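**Part-time furniture finisher and packer - Zascombe workshop**

Estar makes and restores small wooden cabinets and tabletop display pieces. We are looking for one person to join the finishing bench from September, 22 hours a week, with Friday off.

The work:

- sanding, staining and polishing panels
- fitting knobs, pull handles and hinges
- adjusting doors and drawers before a piece leaves the bench
- wrapping and boxing finished orders
- keeping the bench and the stain cupboard tidy

You will be trained by Liudmyla Tkachuk, who runs the bench. Experience with furniture, model making or picture framing is useful. We also take people who have only worked on their own things at home, provided they can show us two finished pieces. You need steady hands and good eyesight, with glasses or without. Some lifting, nothing over 66 pounds.

Pay is $900 every two weeks. Parking is free. The 691 bus stops at the gate.

To apply, write to Valentyna Hladun at the Zascombe office. Send a short letter and photos of your work - phone photos are fine. Shortlisted people come in for a paid half-day trial.

The trial is done on a small brown cabinet and covers hardware and surface work. Expect to deal with parts like the round black knob on the drawer, the black pull on the door under the ribbed molding, and the glossy dark panel, where every reflection shows up in the polish. Bring an apron. Tools are provided. 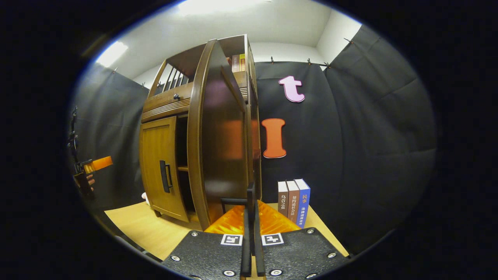
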